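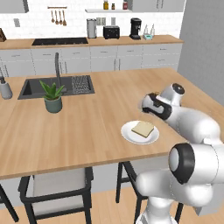
A slice of pale bread on a round white plate.

Toast

Toast is bread browned by dry heat, and I could talk about it all day. The browning comes from sugars and proteins reacting near the surface, so the outside goes crisp while the middle stays soft (my favorite bit!). Older bread browns well, and a thin slice dries right through if you leave it too long.
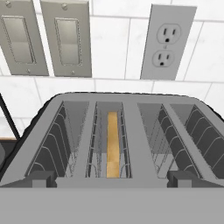

LUDMONT, 17/02/2024

I grew up here, and we like it dark. Before electric toasters, people held bread to the fire on a long fork – my grandmother still did, and her kitchen always smelled a little burnt. A slotted toaster heats both sides at once with thin wires that glow. Over in Donell they use the broiler and butter the bread first, and I've come around to that.

The Donell toast fair is held every June. It drew 2946 people in 2000, a lot for a town that size, and the bakers got through 328 loaves before lunch. I ate far too much of the rye. 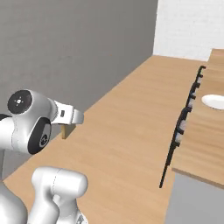
Toppings

Butter, jam, honey and beans are the old standbys. I put sliced tomato and salt on mine. Cinnamon sugar goes on while the butter is still melting, and cheese needs another minute under the heat.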